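Good Habits for Gripper Work at Home
Posted 10/11/2024 by Siiri Grigaitė
Filed under: Workshop tips, Handheld tools

I've been doing tidy-up sessions with hand-held grippers for two winters now, and I still love it! Picking up a keyring with a pair of plastic jaws is far more absorbing than it has any right to be. These are the house rules we use at Fladavstead, with a few changes Priit Vasiliauskas talked me into (he was right about the screws).

Before you start

Check every screw on the linkage arms and the jaws. Snug, then stop. If you crank them down, the fingers drag and you'll end up squeezing harder than you mean to.

Open and close the jaws ten times with nothing between them. Listen for clicking. A gripper that clicks goes back on the shelf until somebody has looked at it.

Wipe the finger pads with a barely damp cloth. Dust is what makes small vinyl things shoot out sideways, and then you're on your knees looking under the sofa.

Setting out the area

A padded mat is wonderful for this. Drops don't matter, your knees will thank you, and the box doesn't slide. Busy patterns are fine once you're used to them, but beginners do better on a plain one.

Put the box where both hands can reach it without crossing. Open flaps should be folded all the way back. We leave a hand's width between loose items so that a jaw can get down on either side.

Handling

One item per gripper. Always!

Come in with the jaws open wider than you think you need, get both fingers level, then close slowly. For round figures, grip at the widest part of the body. Leave metal loops alone if you can, they twist and scratch.

Tassels, ribbons and anything with a fringe: take hold near the solid end and keep the loose threads away from the linkage. I once spent a whole evening picking thread out of a joint with tweezers.

When two grippers are working, say out loud which one is moving. The other one holds still. This feels silly for five minutes and then you can't imagine doing without it.

Stopping

Our limit is 31 minutes, then hands off and shake out your wrists (Rasmus wanted 47, and his thumb disagreed). Put the grippers down flat with the jaws open, away from the edge of any table. Write down anything that stuck or slipped while you still remember it.

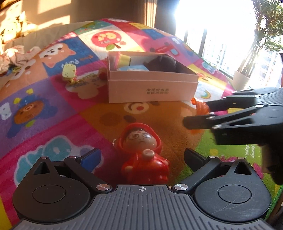
Two grippers on the play mat, one at the red keyring figure and one with the orange tassel.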